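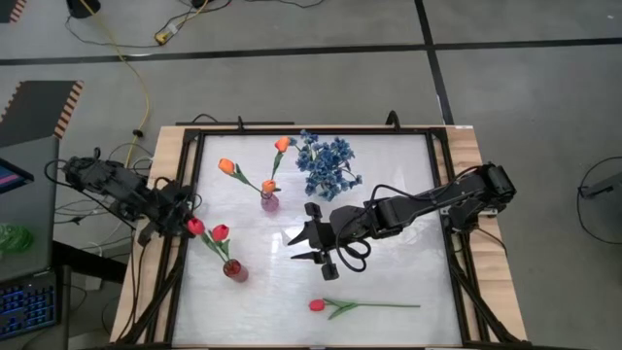

Brumach puts two gripper fingers to the flower test, and shares every run

February. Hi from the Brumach bench! I'm Karabo Hendricks, I run gripper testing, and I get to announce something I've been itching to talk about: our first side-by-side comparison of finger sets for small two-arm setups is finished, and the full results are free to download.

We picked flowers. Red and orange tulips, translucent vases, one tulip lying loose on the white surface, and a big bunch of artificial blue blooms near the far edge to make life harder for the arms. Stems are thin, the petals get in the way, and a vase will tip if you so much as brush it (ask me how I know).

The two contenders were the Giltora, a pointed finger with a narrow tip, and the Guvard, which is wider and has a softer pad. Each pair did 500 runs of the same job: pick up a stem, carry it over, put it in a vase. Same arms, same Fourie controller, same speed limits.

So how did they do? The Giltora placed the stem 478 times, which means it missed 22. I was thrilled with that! The Guvard missed 75, mostly on stems lying flat, where the wide pad hit the surface before it could close. It was kinder to the petals, though, and I'd still pick it for anything round or squashy. Put the two together and you get 925 good placements out of 1,000.

We also tried 17 different closing-force settings before the counted runs started, and those notes are in the download too, including the ones where I got it badly wrong. Cable slack at the wrist has its own page. Please read it before you copy our setup.

Both finger sets are on sale now through Brumach, singly or as a pair. If you run the flower test on your own arms, send me your numbers, good or bad, and I'll add them to the results page.

Press contact: Karabo Hendricks, Gripper Testing, Brumach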